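right so I said I'd do a thread on the boxes. quick one, kettle's on

started the card thing in May, selling off the table. notecards, envelopes, bit of ribbon. Beris Paper if you're new here. hello

for ages everything went out in white boxes from Hitar. fine. dull. came flat, arrived flat sometimes too, which is bad when theres cards in it

so. lilac. or lavender, depends who you ask and what the light's doing. ordered a sample, put it on the flowery cloth and that was me sold
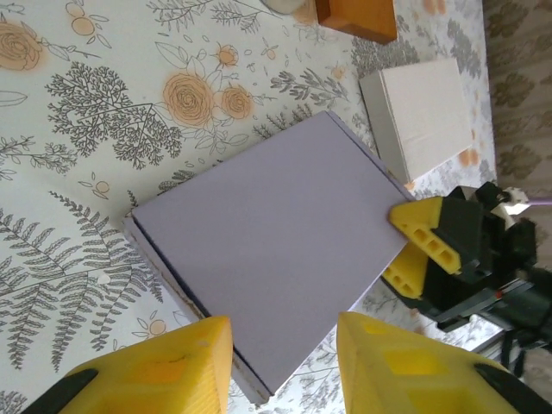
Ekene Edet: does the colour rub off in the post though? had pink ones once and they turned up looking like they'd been dragged down the A road

fair question Ekene. bit of scuffing on the corners yes. posted one to myself from Brerkumthorpe and back, lid was ok, one edge gone pale. can live with that

price next as everyone's asking. minimum order with the printed logo is 2,000. two thousand!! where would I put them. in the bath?

plain ones you can get in 300s so plain it is. logo goes on a sticker. stickers I have loads of, dont ask

tape: NOT the shiny brown stuff. tried it on the sample and it took the top layer of colour off with it. paper tape, press it down with a spoon

also fold the lid flap BEFORE you put anything in. fold, unfold, then fill. saves swearing

the cloth stays by the way. few of you asked last time. off-white with the orange flowers, was my aunt Ugwu's, goes with nothing and I love it. lilac against the orange is sort of the whole look now

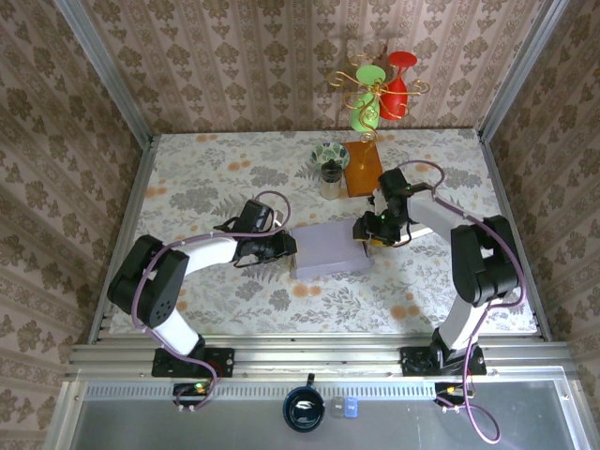

anyway inside the box. one sheet of tissue, folded not scrunched. cards face up. thank you slip on top so its the first thing you see

did try shredded paper. never again, still finding it in the rug

119 orders to go out in the new ones before I do anything else, so if you've messaged and I've gone quiet thats why

Issa Abou Jaoude wants the leftover white boxes for seedlings so theyre spoken for, sorry

next: ribbon. cream or grey? grey would pick up the ferns. tell me quick, ordering at 4

right kettles boiled ages ago. off to fold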